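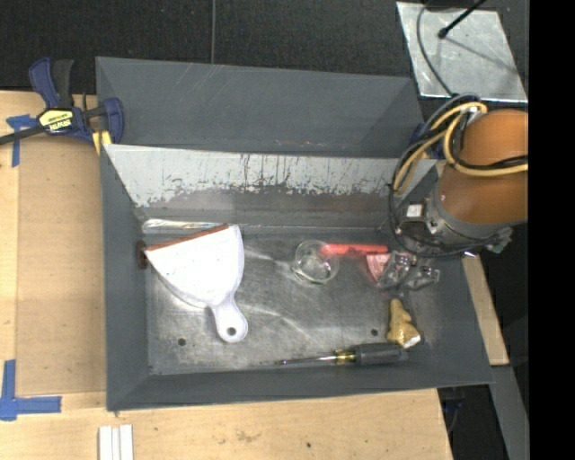
Gray metal bin, bench area. See item 4.

Ballico Community Workshop
Walk-through checklist, March, with comments

Thank you to everyone who left the place in decent order on Tuesday evening, it made going round with the clipboard a real pleasure. Comments are longer than the boxes allow, as usual, so please bear with me and read the ones for your own corner at least.

1. Front door and ramp: OK
Door closes fully by itself now. The rubber mat at the top of the ramp has started to curl on the left side and I nearly went over it with my coffee, so a new one is on the shopping list. Until then please keep it flat with the brass strip.

2. Fire extinguishers: OK, one comment
All gauges in the green. The one by the kiln room was hiding behind a stack of Odera boxes (lovely boxes, wrong place!). I have moved them to the back hall.

3. Exit lights: NEEDS WORK
The light over the side door went out after 14 minutes on the battery test, and we want a good deal more than that. Replacement battery ordered, part 259 in the Udanero catalog.

4. Benches and bins: OK
Metal bins get scraped and scuffed, and I don't mark anybody down for that. What I do look for is sharp edges and anything that could catch a sleeve. If you find one, put tape over it and write it in the book.

5. Ladders: NEEDS WORK
The 6 foot stepladder has a loose spreader on one side. It has a red tag on it and is standing in the office, and I would ask you very kindly to leave it there, even if you only need it for a minute.

6. Cords and outlets: OK
The 50 foot orange cord has a fresh plug. Please coil it loosely when you hang it up, it will last us years longer.

7. First aid cabinet: OK, low stock
Plenty of gauze and tape, hardly any small bandages, and the eyewash has been replaced. The Damus burn gel is still in date.

8. Heater closet: OK
Clear all round, filter clean, and somebody has even swept in there. Thank you, whoever you are!

Items 3 and 5 will be checked again before the spring open house. The clipboard is back on its nail by the sink.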